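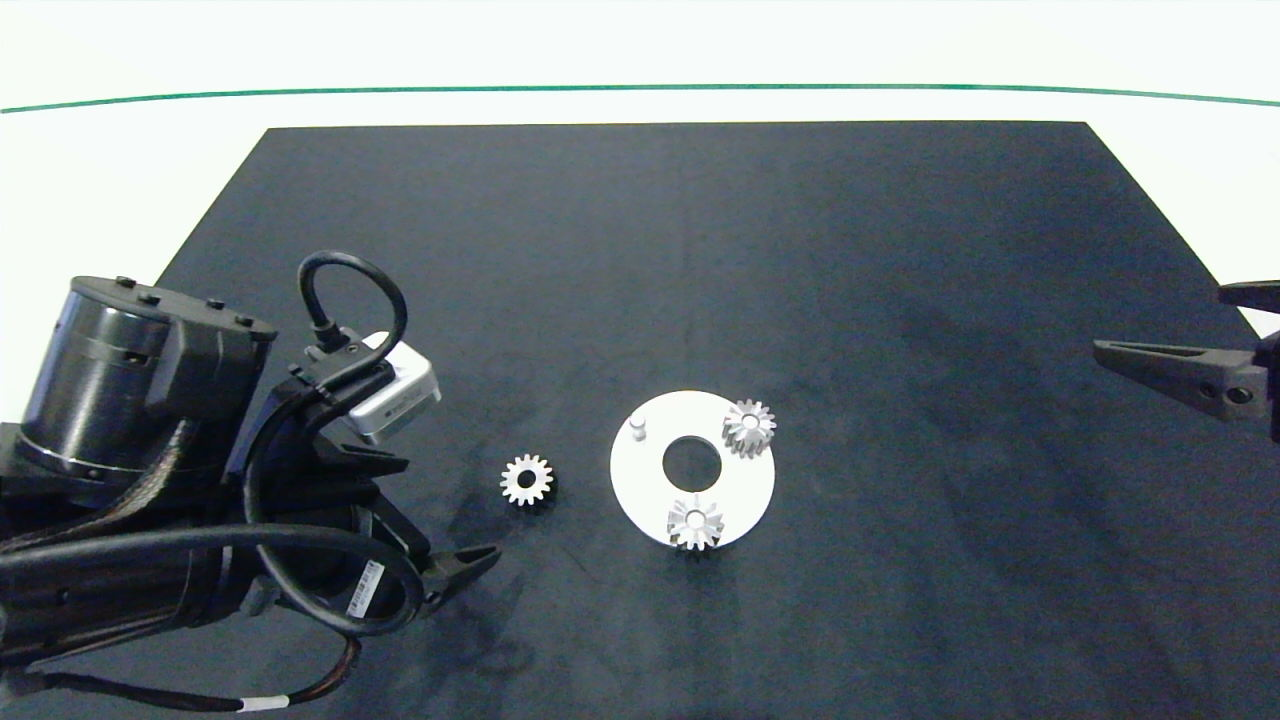 Gear handling at the Rosten bench. The left gripper is next to a loose spur gear; two more gears rest on the white plate with the upright peg.

A recorded attempt at the gear task lasts about 30 seconds. An operator moves a pair of hand-held leader arms, the two black arms on the bench follow, and the computer stores joint angles, gripper opening and every camera view under one time stamp. When the attempt ends, the operator marks it good or bad and resets the parts by hand.

Rosten, a small automation shop that supplies packaging lines, began collecting these examples in September. The goal is a controller that can pick up a metal spur gear from any spot on a dark mat and seat it on a peg. A conventional program can do this if the gear always arrives in the same place. The shop's customers send parts loose in trays, so the position changes each time.

Prakash Shetty runs the collection. His first batch held 369 attempts, and most of them had to be thrown out. The operators had fallen into the habit of starting with the gear in nearly the same spot, and the trained controller reached for that spot even when the gear was elsewhere.

"It had learned where we liked to put things," Shetty says. "The loss curve looked fine. On the bench it closed on air."

The second batch follows a printed start sheet. Each line gives a position and angle for the loose gear, the placement of the plate, and which arm moves first. Operators work 15 lines, then swap seats. Attempts with a fumble and a recovery are kept, provided the recovery is clean. Long pauses are trimmed before training.

Metal gears bring their own trouble. The teeth catch the light, and a small change in angle can turn a gray edge white in the wrist view. Shetty tried matte spray and dropped it, as the customer's parts will not be sprayed. The lamps now stay at one setting for half of each session and are moved for the rest.

Cabling takes up more time than the software. A cable that drags at the wrist shifts the arm slightly, and the shift ends up in the data. Loops are checked at every seat change.

The target is 4000 usable attempts. Plenitz, which will run the first trial cell, has asked for a second gear size before then. Shetty plans to record it as a separate set and merge the two only if the controller trained on both does no worse on the original part.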